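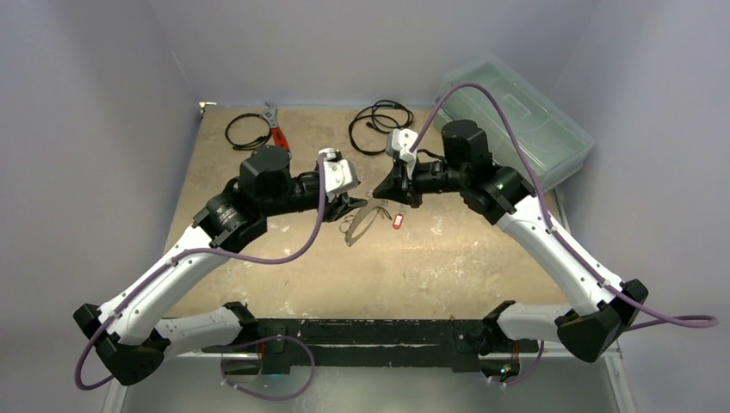 Section 4. Comparing two grippers on the twin-arm bench

4.1 Before you start

Use this section when you want to run two grippers against each other on the same bench with the same objects. It assumes that both arms are already bolted to the mounting bar, that the controller has been set up as in Section 2, and that each arm has passed the joint check in Section 3.

You will need:

The Drimex gripper, on the left wrist
The Vilela gripper, on the right wrist
The Wuner controller, with firmware 14 or later
The hex key set from the spares drawer
A test set of objects (see 4.4)
A printed or on-screen copy of the score sheet

Both grippers use the same wrist plate. If you are testing a different pair, check the screw pattern first. The short screws supplied with older wrist plates do not hold well and should be thrown out.

CAUTION: Switch off arm power at the controller before you touch a gripper or a wrist joint. The arms are not braked. Hold the forearm with one hand as you switch off, or it will drop onto the table.

4.2 Fitting the grippers

1. Move both arms to the service pose from the controller menu (Arms > Pose > Service).

2. Support the forearm and switch off arm power.

3. Undo the four wrist plate screws and lift the old gripper away. Do not let it hang by its cable.

4. Unplug the gripper cable at the wrist end. Pull on the plug and leave the cable alone.

5. Seat the new gripper on the plate with the arrow mark facing the motor housing. Start all four screws by hand, then tighten them in a cross pattern.

6. Plug in the gripper cable. It clicks when it is home.

7. Route the cable back over the motor housing and down the forearm to the elbow. Leave a loop that is big enough for the wrist to turn fully both ways. A cable that is tight at the wrist will pull the gripper off its zero position and spoil the comparison.

8. Repeat for the other arm.

NOTE: The slack past each elbow should hang outside the table edge. If it lies on the work surface, the arm can drag it through the test area.

9. Switch on arm power. Wait for the green light on each arm. If a light stays off after a minute, switch off and reseat the plug on that side.

4.3 Setting the meeting point

The two arms share the middle of the table, so the controller needs to know how close the tool ends may come to each other. This distance depends on the gripper and has to be set again each time you change one.

1. Select Arms > Pair > Meeting point.

2. Press Guide on the controller. Both arms go slack slowly and can be moved by hand.

3. Bring the grippers in over the middle of the table, angled down toward each other, until there is a narrow gap between the tips. Use the 28 mm spacer block to set the gap.

4. Take the spacer out and press Save.

5. Open and close each gripper once from the menu. The Vilela fingers swing outward as they open, so watch the gap on that side. If the tips touch, go back to step 2 and set the gap again with the spacer turned the long way.

6. Press Guide again to lock the arms.

CAUTION: Keep your hands off the tips during step 5. The gripper force limit is not active until the meeting point has been saved and the arms are locked.

If the controller shows error 239, the saved point is outside the reach of one arm. It nearly always means that the point was set too far toward the back wall. Move it forward and save again.

4.4 Choosing and placing the objects

Pick objects that are hard in different ways. Blocks and cubes tell you very little, as both grippers will lift them every time. We use the Purnside list, and the first two objects on it are the ones that separate the grippers best:

Clear safety glasses. Thin frames, and hard for a camera to find against the table. Place them in the middle with the lenses facing up.

Key tag on a metal ring. Flat and small, with very little for a finger to get under. Place it just to the right of the glasses, flat on the surface.

For later rounds, add the adjustable wrench and a coiled cable. The wrench shows whether a gripper slips under an uneven load. The cable shows whether the fingers open far enough to let go cleanly. Keep these toward the back of the table until you need them, and keep the storage box in the back right corner with the lid closed. The box is in the controller's map as a fixed obstacle. If you move it, redraw the map.

Wipe the work surface before the first round. Scuffs do no harm, but grit under the key tag changes how it sits.

4.5 Running a round

1. Place the glasses and the key tag as described in 4.4.

2. Select Test > Compare and choose the object.

3. Set the closing force to 700 on the controller scale for both grippers. The scale has no units. Do not try to match the force printed on the gripper's own label.

4. Press Start. The left arm goes first. It picks up the object, holds it, and puts it down again.

5. Mark the result on the score sheet: held, slipped, or missed. If you are not sure, mark it as slipped.

6. Put the object back in its place by hand once the arm has stopped and the controller shows Ready.

7. Press Next. The right arm repeats the same pick.

8. Carry on until each gripper has made 14 attempts at each object.

NOTE: Do not change the finger pads partway through a round. If a pad comes loose, stop, fit a new one, and start that object over for both grippers.

4.6 Reading the results

Compare the held counts for one object at a time. Adding them all together hides the differences that matter. A difference of one or two is too small to go on, so run the object again.

If both grippers miss the glasses, the fault is more likely in the camera settings than in the fingers. Turn the overhead light down a step and repeat. If one arm misses to the same side each time, redo the zero check in Section 3 for that arm before you blame the gripper.

To rule out a difference between the arms themselves, swap the grippers left to right, set the meeting point again, and repeat the key tag round.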